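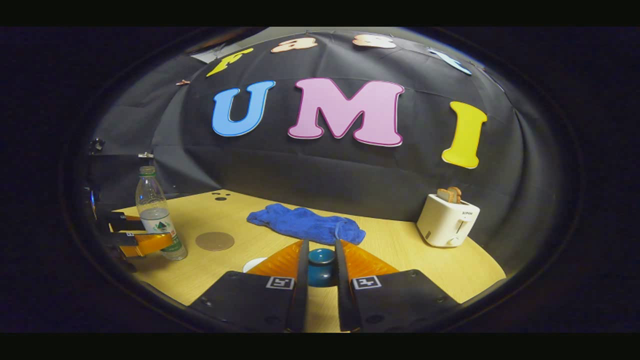
Saltard Community Rooms: breakfast table and towel folding sessions
Progress report to the Mwakalinga Fund, 13 Jan 2022

Work since the last report

The small-tasks table is now in regular use. Sessions cover making toast, setting out a drink on a coaster, and folding and putting away a towel. They are run at a single table so that people can go from one task to the next without moving rooms.

The toaster is a white two-slot model. It takes up little of the table and stays on the right-hand side, near the black cloth. We had planned to buy a four-slot one, but it would have left too little room for folding. The saving of 18 pounds has gone towards bread and replacement towels.

The towels are the part that has changed most. The first set was white and hard to see against the pale wood, and people with poor sight lost track of the corners. We now use royal blue terry, which shows up well on the table. Folding is still the slowest task. A full towel left in a heap takes most people several attempts, and we have stopped asking for a set number of folds.

Drinks are bottled water with a screw cap. The round brown coaster marks where the bottle should go back after pouring. Some people put it back beside the coaster, and session leaders do not correct this unless it is in the way.

The black cloth and the coloured foam-style letters were put up behind the table to hide the storage area. The cloth creases badly and will be steamed when the room is next free.

Spending

Fosirent supplied the table on hire and has agreed to keep the same rate until June. Towels and bread are within budget. The electrical check on the toaster was charged separately and appears under equipment.

Outstanding

Sanden has still to deliver 2 of the storage boxes ordered in the first round. Towels are being kept in the corridor cupboard until they arrive.

We have 10 places in each session and would like to stay at 10 for the next period. A second toaster is not requested.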